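Trilano Wrist Camera Kit
Sold by Lodulley. Part no. 3325

The Trilano is a small color camera and bracket that mounts behind a two-finger gripper. It keeps the fingertips in view through the whole reach, so your software sees the part and the tool together.

Views from the wrist: an apple on a plate, and two plates in a rack.

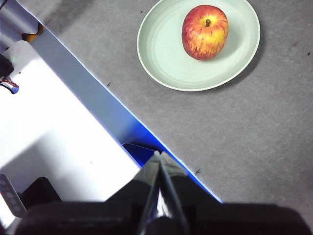
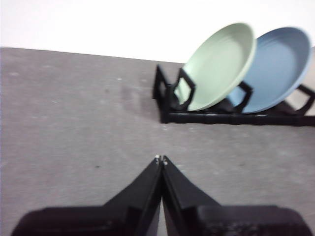 The bracket fits Waden and Wendt arms. Other arms need the adapter plate, sold separately. Mounting takes four screws and a 2.5 mm hex key, both in the box. Route the cable along the forearm and leave some slack at the wrist joint.

In the box: camera, bracket, cable, screws, hex key, calibration card
Weight with bracket: 69 g
Price: $311
Ships in 17 days

For bulk orders or questions about fit, write to Arturo Morelli in sales. Include your arm model and gripper width.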